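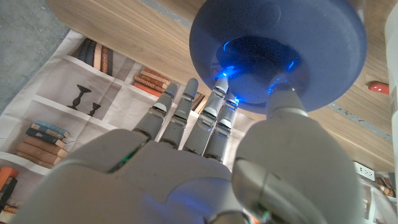
*The Uvik hand, seen from its own wrist camera, holding a round blue object between thumb and fingertips.*

# A Hand That Learns to Let Go a Little

Pick up a full mug and notice what your fingers do. They squeeze, ease off, squeeze again, and settle on a grip that is barely enough. You never think about it. Robots mostly don't do it at all. They clamp down hard and hope the thing they're holding can take it.

The people at Clikirell, a small robotics lab, have spent the past two years on that easing-off part, and I came away from my visit grinning. Their method is called Flalline, and the idea is simple enough to explain over lunch (which is how I heard it, with a sandwich in one hand and a pen in the other).

A robot hand running Flalline starts with a grip it knows is too tight. Then it loosens one finger by a tiny step, checks whether the object has shifted, and loosens the next. When it senses the first hint of a slip, it backs up one step and stays there. The whole search takes less time than it takes to read this sentence, and it runs again every time the arm changes direction!

What makes it work is where the robot looks. A camera at the wrist sees the fingers and the object together, so a slip shows up as the object moving while the fingers stay put. Earlier versions relied on motor readings alone, and the hand would confuse its own shaking with a slip. Adding the wrist view cleared up most of that in a single afternoon, after months of fiddling with filters.

The numbers are good. On the lab's main test the hand lifted, tilted, and set down the same set of household objects 100 times. The old fixed grip finished 9 of those runs without a drop or a dent. Flalline finished 98. I asked to see the two failures and they played them for me right away. Both were a paper cup, held a little too low, folding in the middle.

Then there is the Vasić test, the lab's nickname for its hardest routine, where the arm reaches under a table and works upward. Gravity pulls the object toward the palm and the tabletop leaves very little room, so a finger that opens too far has nowhere to go. The group ran 200 of these last November and used every one to retrain the slip detector. It is slow, fussy work, and I could have watched it all day. The fingers make these small, careful adjustments that look a lot like someone feeling for a light switch in the dark.

There's plenty left to fix. Shiny objects still fool the camera, and anything soft enough to change shape as the grip loosens gets read as slipping. The next version will let the thumb join the search. For now it holds one position while the fingers do the testing, and the lab thinks freeing it up will help with paper cups first.

*May 2025*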